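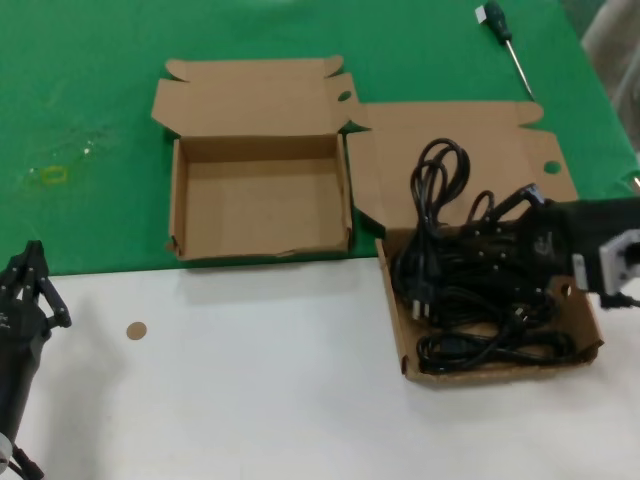

Two open cardboard boxes on the table, lids folded back.

March
By Wulan Lumenta, Cotden Youth Flag Football

Dear Azlan and everyone at the Harahap fund,

I'm sorry this has reached you a little later than I promised, but we had the last of the winter block to get through and I wanted to be able to tell you how it ended. It ended very well, I think!

We now have 60 young people registered across the two age groups, and on the colder evenings we've still seen most of them turn up. The under-13s remain the bigger and noisier group. The under-16s are a smaller bunch, but they have come on so much since Slamet Hutapea took over their coaching, and they can now run a proper no-huddle drive without anybody asking which way we're going (mostly).

We played four friendlies over the winter, two at home and two away at Cludham. We lost both of the away ones, the second by a single point after a dropped conversion, and won the home ones. Cludham have been playing years longer than we have and were very kind hosts – they even lent us flag belts when a clasp went on one of ours just before kick-off.

On the money side, pitch hire has cost more than we planned for. The school put its floodlight charge up in the new year, so we moved the younger group forward to 5.30 to use less of it. That has been hard on a few parents coming straight from work, and we'd like to move it back once the evenings are lighter. Kit came in under budget, which has covered most of the difference. The coaching course money is spent: Tirta Tambunan passed her first level and Slamet is halfway through his second.

The girls' session is the part of your grant I'm least happy with. We hoped for a full squad and we have 11, and on a wet night it can be half that. Kurniawati Rondonuwu has been into the Jomton schools to run taster lessons and the PE staff there are keen, so we are hopeful for the summer term, but I would sooner tell you now that we are behind.

Next up is the spring tournament, with both age groups entered. The minibus is booked and still needs a second driver. You would be very welcome to come and watch, Azlan, and there will be tea. I'll send the receipts for the coaching course separately, as one of them is still with Slamet.

With warm thanks from all of us,
Wulan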